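Menu Home Guides Benches FAQ Contact
Skip to content

Planning and Paying for a Two-Arm Bench: Your Questions

Burkix Workshop Guides
Updated Wed 13 September
141 shares

We get so much mail about the bench pages, and most of it is about money. What do you buy first? What do people forget? How do you get it past the person who signs for it? We've gathered the ones that come up most and answered them the way we'd answer a friend who was about to fill a shopping cart.

Do I need two arms, or can I start with one?

You can start with one, and plenty of happy benches did! One arm will pick, place, sort and press. The second arm is for work where something has to be held while something else happens to it: opening a bag, passing a part across, pulling a cap off. Write down the tasks you want in your first year and mark the ones you'd do with both hands yourself. If that's most of the list, budget for two from the start. Adding the second arm later means re-drilling the rail, re-running cable and redoing your reach checks, and you'll lose more than a week to it.

If you do start with one, buy the full-length rail anyway. The extra length is cheap and you'll be so glad of it.

How should I split the budget?

We like to work in sixteenths, which sounds odd but divides nicely on paper. On the Stoncombe bench, out of 16 parts, the arms and grippers took nine, the frame and panels two, the computer and cameras two, and power and cabling one. The last two parts stayed unassigned until the bench was running. They got spent, of course, and every bit of it went on things we hadn't thought of.

Your split will differ. A bench with pricey grippers can push the arm share well past ours. Just keep something back for later.

What do people leave off the list?

Small stuff, mostly:

- Cable tray, conduit, clips and zip ties. Buy more than you think.
- Mounting plates for the arm bases, if they aren't sold with the arms
- Spare gripper fingers or pads
- Baskets and cups for the objects you'll be handling
- Table coverings, at least two different ones
- Shipping on the long pieces of extrusion (this one hurts)
- Your own hours

That last one deserves a real number. Put it in even if your time doesn't come out of the same pot.

Why pay for a frame and walls? We have a perfectly good table.

You may well! A frame earns its money in small ways. It gives you something solid to hang lights, baskets and cameras from, and it keeps the layout the same from one day to the next. Panels on three sides tidy up the background, so a person walking by doesn't wander through your camera views, and they stop small parts from rolling off into the next room. They aren't a substitute for a safety review, so please do one before you settle on a layout. If the review calls for a guard or a light curtain, that belongs in the first order.

Aluminum extrusion is our favorite for a first frame. You can move a crossbar with a hex key, and you will move it.

Does the tabletop matter?

More than we expected. Plain white was our first choice and it was fine for a while. Then we tried patterned coverings and got hooked on swapping them. If you're collecting data or testing vision, a patterned surface is a cheap way to add variety. Look for something that lies flat and can be wiped clean. Glossy vinyl throws glare under overhead lights, so ask for a sample first.

What should I buy for the arms to handle?

Go to the supply closet before you go to a store. Pencils, staplers, small packaging, tape, cups: office things are great because they come in awkward shapes and cost next to nothing. Get some clear plastic items too. Thin transparent pieces are hard for cameras to pick out and hard to pinch off a flat surface, and you want to find that out early.

Keep blades locked and retracted, and decide who is allowed to put them on the table.

New, used, or rental?

For arms, we'd go new if this is your first bench. A used arm can be a wonderful deal when you already own the same model and know what a tired joint sounds like. For frames, used all the way. Extrusion doesn't wear out, and we built most of the Skarska bench from a pile of secondhand lengths.

Rental makes sense when you have one question to settle. Ask whether the rental fee counts toward a purchase and who pays freight both ways.

How long will it take to arrive?

Plan on up to 6 weeks between the first order and the last box. The arms weren't the holdup for us on either bench. It was brackets, both times. Order the brackets, plates and fasteners first, and you can have the frame standing when the big crates show up.

If your budget year closes in June, count back from there and leave slack for invoices. A delivery that slips past the cutoff can tie up money for months.

What about software and support?

Ask for the price in writing for the second year as well as the first. Some packages are bundled with the arm at the start and billed separately later. We named our planning spreadsheet Saber (long story) and it has a column for every yearly charge, including support, licenses and replacement pads. Seeing them side by side changed which quote we picked for Stoncombe.

Can I reach everything I need to?

Tape it out before you order! Mark the rail and the table edges on the floor, then draw each arm's reach from the data sheet. The zone where both reaches overlap is where your two-handed work will happen, and it's smaller than the drawings make it feel. Storage can live outside that zone, up on the walls or along the near edge.

How much room do cables take?

Plenty. Conduit needs space to loop over the elbows without catching, so check the clearance with the arms folded as well as stretched out. A slotted tray along the front keeps the rest off the floor.

What does a bench look like once all this is bought and bolted together?

Two arms on one rail, panels on three sides, a flowered tabletop, a mesh basket zip-tied to the frame and pencils in cups at the front.

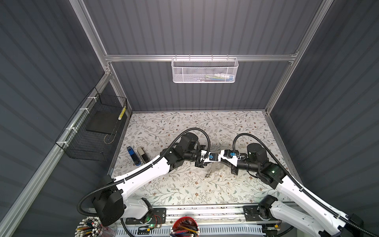 Can I send you my parts list?

Yes, please do! Use the contact form and paste it in as plain text, with your table size and the tasks you have in mind. We read them all, though replies can be slow when we're in the middle of a build.

Was this page helpful? Yes (16) No (2)

Get new guides by email. Unsubscribe any time.
We use cookies to remember your settings. Accept Manage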